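The owner of Clurkavier, a shop that sells shelving cut to order, says most customers measure the wall once and the alcove not at all.

"They come in with one number," she said. "Then the shelf is too long at the back, and it's my saw that gets blamed."

The shop opened in Mellier in May with 77 orders already waiting. Its rails are aluminum and its boards come from a mill in Damasceno. The smallest order she will take is 30 dollars. 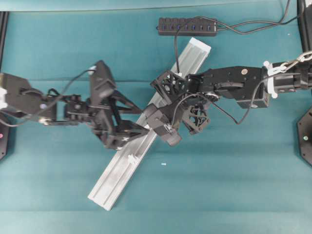
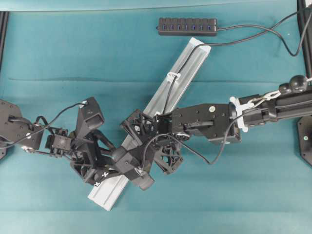
Grooved aluminum bar on a teal surface.

She asks people to measure at the front, the back and the height where the shelf will go. Old houses are the worst — one alcove narrowed so much that she cut the board as a wedge.

Delivery costs extra outside town, and she has no plans to change that. "I tried it free for a while and lost money on every trip," she said.

She would like a second saw. The one she wants weighs 300 pounds, and the floor at the back needs work first. The landlord has promised to look at it.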